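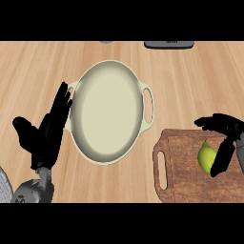

An oval pan on a wooden table.

Transferring a season ticket after the renewal deadline

Asked 11/8/21

My father has held a seat in the East Stand at Sistcombe for 17 seasons. He is moving away and wishes me to take over the seat, which I understand the club permits between members of the same household. The renewal form was returned before the deadline in his name, and payment of £300 has been taken. May the ticket now be transferred to me, or must he cancel and allow me to apply as a new member? I should add that we have not shared an address since March, although we did when the form was issued.

Answer from Fraser Chisholm

A transfer may be made after renewal, provided that the first home league fixture has not been played. The current holder should complete the transfer section of the membership form and sign it, and the new holder should supply proof of address. Both documents are to be handed in at the ticket office or sent by post.

With regard to the address, the rule refers to the household as recorded on the date of renewal. If the club's records showed both of you at the same address on that date, the later move should not affect the application. I would nevertheless advise stating the change in a covering letter — the office does compare the two records. Loyalty points do not pass with the seat. You would begin with none, and this will affect your priority for away tickets and any cup tie.

Your father should not cancel. A cancelled seat is offered to the waiting list and cannot be reserved for a named person.

Answer from Hồ

I transferred a seat in the North Stand last season and was charged an administration fee of £40. It took 38 days for the new card to arrive, and paper tickets were issued for the matches in between.

Answer from Tritero

They may refuse. It is best to telephone.

Related questions
Moving seats within the same stand
Concession prices for full-time students
Postaseck Cup: are season ticket holders included?
Replacing a lost membership card
Away ticket priority and loyalty points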